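Last updated: February 24, 2026

So I finally did it. I walked the whole Merkmont loop, all 30 miles of it, over two days, on feet that had spent most of the winter under a desk. I've been boring everybody I know with this plan since November, so I figure I owe you a write-up!

Some background first. The loop starts at the gravel lot past the Halliday bridge, goes up through the pines, follows the ridge for what feels like a week, and then drops you down along the river and back to your car. The climb is 630 feet in the first stretch, and I know that doesn't sound like much if you're a mountain person. I am not a mountain person. I'm a "take the elevator to the second floor" person, and I had to sit on a log twice before the first marker.

My friend Isla came along (she talked me into this in the first place) and she is one of those people who hums while walking uphill. I didn't have the air to ask her to stop. We'd agreed on a break every 60 minutes no matter how good we felt, and I'm going to recommend that to anyone starting out, because by the time you feel like you need a break you've already needed one for a while.

Shoes! I got a bunch of messages asking about shoes. I went with the old Trornis pair I've had for years. I almost bought new ones the week before and Jairo at the outdoor store basically refused to sell them to me. He told me to come back after the walk. He was right, I had one tiny blister on my left heel and that was it. Isla wore brand new boots and spent the second morning putting tape on pretty much everything below the ankle.

We slept at the hikers' cabin near Skultby. It was $80 for the two of us, bunk beds, a wood stove and a shared kitchen with exactly one sharp knife. The guy in the bunk by the door was up at some awful hour packing what sounded like nothing but plastic bags. Bring earplugs. I didn't, and I thought about them all night.

Day two was foggy until the river, so I can't tell you a thing about the famous ridge view. I took it on faith. But the river part was gorgeous, all flat and mossy and quiet, and I'd happily go back and do only that bit as an afternoon walk. There's a side path at the old mill if you want to skip the rest.

Now, food. I way overpacked. I carried a whole bag of trail mix up and down that hill and barely opened it, plus three oranges (why??) that weighed as much as a brick each. What I wanted the entire time was a plain old sandwich and something fizzy. By the last few miles it was all Isla and I talked about.

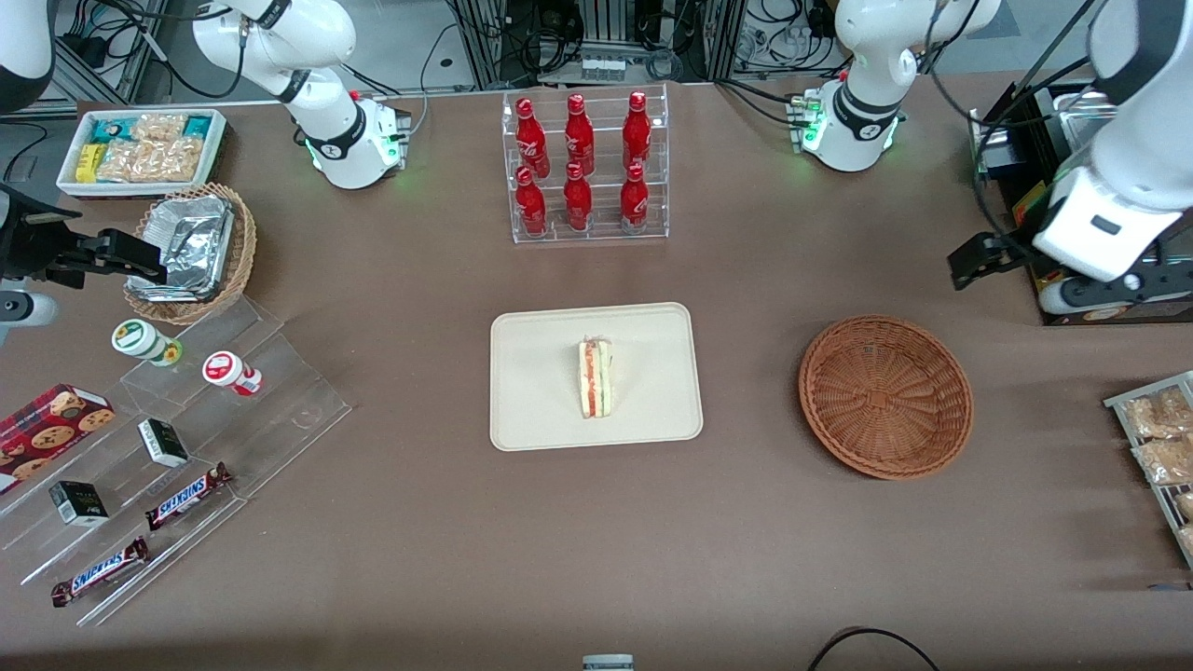

Sandwich and Coke, the dream.

Next time I'm packing real lunch and leaving the trail mix at home. Bread holds up fine if you put it at the top of the bag, and Isla swears by wrapping everything in a dish towel, then using the towel to sit on.

Other stuff I'd change: thinner socks, a second pair of gloves, and a paper map. My phone hated the cold and quit on me somewhere past the ridge. Isla had hers in an inside pocket and it was fine, so do that.

I'm still going down stairs sideways, but I've already been looking at the northern trail for spring. If you've done it, tell me in the comments how muddy it gets in the low section and whether the footbridge is back open yet.

Filed under: Walks & Wanders, Weekend Trips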